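Counting Boats: What the Crossing Figures Leave Out
Speaker notes, Drullgate Public Library evening series 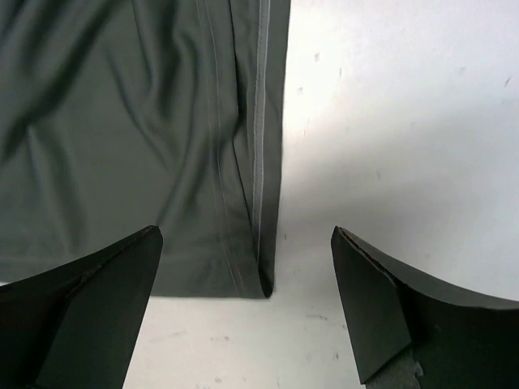 Who decides how many people crossed last year?
The coast guard, the border police and the port authority each keep a tally, and the number you read in the news is whichever one the reporter got on the phone first. The three tallies have never matched.

Slide 2. Start slowly. Ask how many in the room have seen a total for the Waton Strait in a headline. Wait for hands. If there are no hands, say "good, we have a lot to cover" and move on.

Slide 3. The June problem. In one June, the coast guard reported 309 people brought ashore. The border police recorded fewer, and the gap was 18. Those 18 were on land, had been given blankets, and in some cases had been given sandwiches. They were missing from the police total on account of a shift change and a form with two pages, the second of which went in a different tray.

(Pause here. People laugh at the tray. Let them, then go on to the next bit, which isn't funny.)

Slide 4. What counts as a crossing. A boat that turns back isn't a crossing. A boat towed back isn't one either. A boat that goes down halfway may be entered as an "incident," and the people aboard show up in a separate table published some months later as a PDF. I have asked for that table as a spreadsheet. I was sent the PDF again, rotated.

Slide 5. The deaths. Drop the jokes. Read the paragraph from the Waton inquest as printed and don't add anything. Say plainly that the dead are counted by where they are found, so one sinking can be split between two countries and look smaller in both.

Slide 6. "Three times last year." Be fair to this one. Comparisons like it can be correct. Ask which months are being compared, and whether the earlier year had the same patrols. More patrols find more boats. A strait with no patrols at all would have a wonderful record.

Slide 7. Trucks and ferries. When the freight checks at Drullgate got stricter, the truck numbers fell and the boat numbers rose. Two ministers held two press conferences. The one responsible for trucks was delighted.
If short of time, skip the chart and just tell the press conference story.

Slide 8. What the Snorradóttir report did differently. It followed boats instead of agencies, and matched landing times against radio logs. It took 106 boats and found that some 2 in every ten had been written up twice, under different spellings of the same beach. It also found boats nobody had written up. The double entries got the news coverage. Point this out without sighing.

Slide 9. Nodent. Someone will ask about the Nodent tracking system, so get there first. It was bought to give all three agencies one shared log. All three now use it. They use it alongside the old logs, which brings us to four.

Slide 10. What to look for when you read a number:
Who counted it.
What dates it covers.
Whether it means people or boats. Headlines swap these more than you would think.
Whether the dead are in it.

Questions. Likely ones:
"So are the numbers too high or too low?" Both, on different days. Offer the June example again.
"What should be done about the crossings?" I have opinions, and the library has asked me to keep them for the parking lot. Say the talk is about counting, and take the next hand.
"Where can we read the report?" Handout, back page. The link is long. Type it carefully.

Room has to be cleared by nine. Bring own water, and the adapter with the short cable.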